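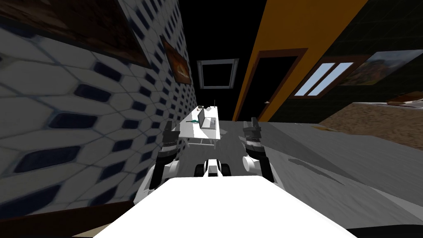 February, harbour notebook, seal and stray animal callouts

08:40. Call from the Hilta's skipper: something brown in the water off the breakwater, moving badly. Logged as a seal. Jana took the inflatable out with Timo and found a young sheepdog cross, female, no collar, swimming in circles near the second marker. In the boat by 09:15. She let Timo lift her by the scruff and the hips and didn't snap.

Temp on the jetty 35.4. Towels, then the heat pad on low. Gums pale, a lot of coughing. Mercedes listened to the chest and wasn't happy with the left side, so straight to the Hagedorn clinic, and they are keeping her overnight on oxygen. No chip. Weight 18.6 kg with a wet coat, so take that with a grain of salt.

Notes on gear. The wide sling is still the wrong shape for a dog. The back legs slide through the gap and Jana ended up not using it. Detlef thinks we can sew a panel across with the grey webbing from the old Dadus harness. I'd like to try it on the training dummy before anyone trusts it. The short pole was fine. Outboard was slow to catch again, third pull.

Cost so far: 1,186 for the month with the clinic deposit in it, against a budget of 1,000. Fuel is the smaller part. Jae-in to ask Hagedorn whether they'll bill us at the end of the quarter.

Owner. Put the notice up at the ferry office and the Drutden campground. Two calls by lunch, both about a male, so not ours. A woman at the campground heard barking on the rocks before daylight. Jae-in has her number.

15:30. Clinic rang. Breathing easier, ate a little chicken. X-ray again in the morning.

To do: charge handheld 2, rinse the inflatable properly (salt in the valve), replace the towels, change the log entry from seal to dog.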